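Speaker notes: What to Do with the Box in the Closet
Stultside Public Library, evening talk, 08/08/2022
Matilde Macedo

Opening (take your time, let people find seats)

Good evening, and thank you for coming out in this heat. I can see a few people fanning themselves with the handout, and I'm glad it's already being useful. Thank you to Thilini Bhattacharjee at the front desk, who has put up with a great many emails from me since May and answered every one of them as if it were the first.

I'd like to talk tonight about the box. I think most of us have one. It might be a shoebox or a cookie tin or a suitcase with one working latch, and in it are the letters and photographs and school reports and ticket stubs that came to you when somebody died or moved to a smaller place. You put it in the closet because you meant to go through it properly, and then it was winter, and then you had the roof done.

My own box came from my aunt in Ranasinghe, and it sat under my bed for 11 years. (Pause here. People usually laugh. If they don't, carry on.) I'm telling you that so you know I'm not standing up here as a tidy person.

Slide 2. Before you open it

Clear a surface. A real one, bigger than you think you need, wiped down and left to dry, with no coffee on it. I know, I'm sorry, the coffee can go on the windowsill. Pull the curtain if the sun comes straight in, and wash your hands, dry them well, and skip the hand cream until afterward. People always ask about white cotton gloves. For paper I'd rather you had clean bare hands, as you can feel the edge of a page and you're less likely to tear it. For glossy photographs and negatives, thin snug gloves are a good idea.

Have ready: a soft pencil, plain paper, a few folders, and something flat and clear to lay over a curled page while you read it.

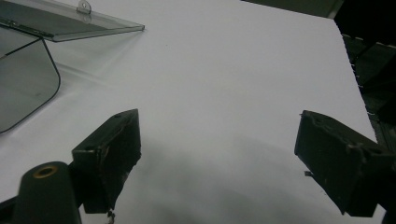 Clear plastic on a white tabletop.

A word on plastics while I'm here, as it's the question I get in the parking lot. A stiff clear sheet is fine for holding a page still for a few minutes while you copy it out. For long storage, be pickier. Old sticky-page albums are the worst offenders, and so is any soft vinyl sleeve with that shower-curtain smell. Polyester or polypropylene sleeves are what you want, and the package should say so. If it doesn't say, put it back on the rack.

Slide 3. The first look

The first look is only a look. Please don't sort! I say this with love, having sorted my aunt's box on the very first evening into what I thought was a beautiful order, and in doing so I lost hers. She'd kept my uncle's letters tucked in with the receipts from the same trips, so that you could have followed the two of them from hotel to hotel. I put all the letters in one pile and all the receipts in another and felt very pleased with myself until I'd read far enough to see what I'd done. It took me a whole spring to put back maybe half of it.

So lift things out in order, lay them down in order, and make a rough list in pencil as you go. "Bundle, blue ribbon, letters to Zodwa." That's plenty. You can be clever later.

(If Zodwa Khumalo is in the room, point her out. The blue ribbon bundle is hers, she found it in her mother's sewing cabinet, and she has said I may talk about it. She may like to say a few words herself. Don't push.)

Slide 4. Paper clips, rubber bands and tape

Paper clips rust and rubber bands melt onto whatever they're holding. If a clip slides off easily, take it off. If it's rusted to the page, slip a bit of thin plastic under each side and work it very gently, and if it still won't come, leave it alone and go have your coffee. Old tape stays where it is. I know how tempting that brown, crackly strip is, but the ink often comes away with it, and that's a job for someone who does it for a living. And no new tape, please, ever, including the kind with "archival" on the label.

Slide 5. Writing down what you know

I want to spend the most time here, so don't rush this part even if we started late.

The thing most likely to disappear is the names. A photograph can sit in a drawer for eighty years and come out looking wonderful, and nobody living can say who's in it. Write what you know on the sleeve or on a slip of paper kept with the picture. If you must write on the back, use the soft pencil, press lightly, and keep to the border. Put the whole name. "Grandma" is a different person to every generation.

And write down what you don't know, too. "Woman on left may be a cousin from Stultside, ask Imtiaz" is a very good note. Imtiaz Talukder did just that with his father's pictures from the Wallier mill, and when he passed the notes along at a family wedding, people he hadn't spoken to in years started calling him up to argue. He got names for nearly all the unknowns and, I understand, one long-running quarrel over a bicycle. The mill's been gone for a good while now, and those notes are a better record of who worked there than anything I've found in the county files.

If you have an older relative who likes to talk, take six pictures along, no more, and let one of them run away with the afternoon. Bring a recorder if they don't mind. Ask what was just outside the picture: who was standing next to the photographer, what was for supper, whose car that was. I find "tell me about this porch" gets a much better answer than "who is this and what year."

Slide 6. Putting a few things on the wall

Most of the box should go back in a box, a nicer one, in a part of the house where you'd be comfortable yourself. Attics and basements are hard on paper. But I do think a few pieces ought to be out where they can be seen, or what was it all for?

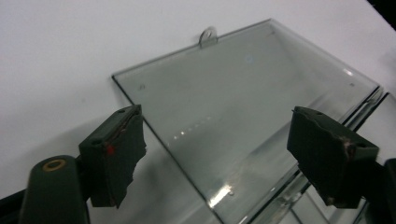
My rule at home is that the copy goes on the wall and the original goes in the folder. A decent scan printed on good paper will fool your whole family, and then it doesn't matter a bit if the hallway gets the afternoon sun. If you truly want the original up, ask the framer for a mat, so that the photograph isn't touching the glass. In damp weather a photograph can stick to it, and the two don't part willingly. Choose an inside wall, away from the radiator and the bathroom door, and bring it down every so often to give it a rest in the dark.

Check the hardware before you trust it with anything heavy. I had a lovely portrait of my grandfather come down behind the piano at two in the morning, and I was halfway down the stairs with an umbrella before I worked out what it was.

Slide 7. Sharing, and a plug for Stirance

Some of you know Nisha Kashyap, who runs our neighborhood scanning project, Stirance. She and her helpers have now passed 2,000 items, everything from wedding portraits to a recipe for pickled beets that really should come with a warning. You bring your things in, they're scanned while you wait, and you take them home again the same day. Nothing is kept but the scan, and you decide who may see it. If you'd like it to be family only, tell Nisha and family only it will be.

Please do have a second copy somewhere else, whichever way you go about it. Send one to your sister. Send one to the cousin who never writes back.

Questions people usually ask

Smells: musty paper can air in an open box in a dry room for a few days. Visible mold is another matter, so bag it, keep it apart from the rest and call before bringing it here.

Newspaper clippings: photocopy them onto good paper, and keep the clipping in its own sleeve so it doesn't stain its neighbors.

Letters you wish you hadn't read: this comes up more than you'd expect. I don't think there's one right answer. I closed a few of my aunt's back up in an envelope and wrote on the front that I'd rather they waited a while, and signed it.

Handouts are on the table by the door, with the sleeve types on the back. Thilini needs the room by closing, so stack your chairs if you can, and come find me in the lobby if you've brought something to show.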